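Dultudeck Hand-Held Gripper Kit, two-finger

Price: $1,105 per kit
Ships in: 4 weeks
In the box: one gripper, one pair of finger shells, one pair of jaw pads, a small bag of screws, cable

I've been selling these through the shop since September and I get the same questions over and over, so I'm putting my whole buying spiel on the page. Grab a coffee!

First, who it's for. If you want to collect demonstrations by hand before you spend real money on an arm, this is the cheap end of that road. You hold it, you squeeze, you move stuff around, and you can do that at a desk or in a kitchen or wherever your objects live. If you already have an arm and just want a gripper to bolt on the end of it, get the Dremard instead (we carry it, see the arm accessories page). I've talked a few people out of the Dultudeck for exactly that reason and I'd do it again.

How many to buy. Most people write in wanting one. I usually say two, if the budget can take it, and I know how that sounds coming from the guy with the shop. But when your only unit is down for a jaw pad swap, your whole team is standing there. Gallov started with one, came back for more, and now they run 6. They paid shipping three times along the way, which hurt to watch.

Stuff people forget to budget for:

Spare jaw pads. They come in packs of 4 and they're the part that wears. Put a pack in the first order so you aren't paying freight on a tiny box later.

Things to pick up. Sounds silly, but go shopping in your own cupboards first and then buy a range of sizes. I like nested sets of canisters because you get the same basic shape at different widths, and that tells you pretty fast where your grip opening runs out.

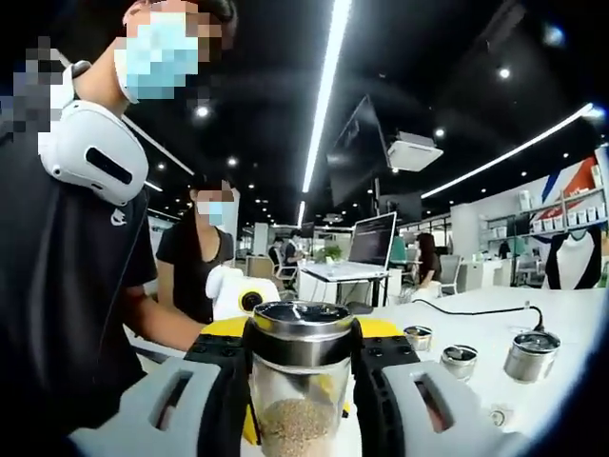

Glass jars with metal lids are my other favorite, and they cost next to nothing. Put some dry grain or seeds in the bottom so there's a bit of weight down there. Shiny lids and clear glass can be rough on vision models too, so if that's part of your project you'll want them in the mix early, before you've recorded a whole month of cardboard boxes (been there).

Table space. Plan on more than you think, and keep power cables routed behind the objects if you can.

People's time. This is the big one! The hardware is a one-time line on the spreadsheet and the hours are not. Altıntaş put together a nice planning sheet for this and I'm happy to send it over, just ask when you order.

Purchase orders are fine, and so are cards. Quotes hold for 4 weeks. If you need a split shipment, put it in the notes box at checkout and I'll sort it out by email.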